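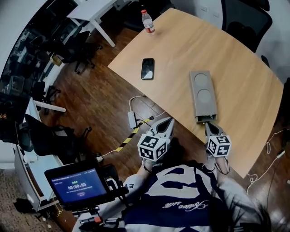
May
By Meenakshi Malhotra

Project report: How a rap feud is told by song lyrics and by fan comments

1. Why I chose this topic

In our course on popular music we had to select one conflict between artists and study how the public understands it. I selected the quarrel between the rappers Ovitz and Wastell, who made one mixtape together and then stopped speaking. I was a listener of both, so I must admit that I did not begin as a neutral person. At the start I believed that Wastell was the injured side.

2. Material

I used two kinds of sources. The first is the lyrics of the songs which both rappers released after the split. The second is the comments under the video of the Lunby concert, where Ovitz changed a line of his old verse and put Wastell's name in it. I collected 299 comments. After I removed repeated ones and those with only emojis, I kept the first 100 for close reading.

3. Method

I read each comment and wrote down who was blamed and what reason was given. Many people blamed without a reason, and this I marked separately. My classmate Awasthi read the same comments without seeing my notes. We disagreed mostly on sarcasm. For example, one person wrote "great friend, very loyal" and I took it as praise, but Awasthi explained to me that it was clearly an insult. We discussed such cases until we had one answer.

4. What I found

The songs say much less than the fans believe. Wastell never uses Ovitz's name in his lyrics. He speaks of "my brother with the closed door", and the fans treat this line as proof. Ovitz is more direct, but his changed line at Lunby is short and can be heard in more than one way. Some listeners hear "sold me", others hear "told me" – and the whole argument in the comments is built on this one word.

The comments also return often to money. Fans write about unpaid shares from the mixtape as if it were known, but I could not find a source where either rapper says it. The oldest mention I found was itself a comment, written as a question. Later comments repeat it as a fact.

5. Difficulties

Slang was the hardest part for me. I used an online slang dictionary, but it was often behind the comments. Also, the video site puts popular comments first, so my selection probably shows the louder opinions. With more time I would sort them by date and compare the first days with the later weeks.

My own opinion of Wastell has changed a little. I still prefer his records, but I can no longer say from the lyrics who left whom. The full table of comments, with both readings, is in the appendix.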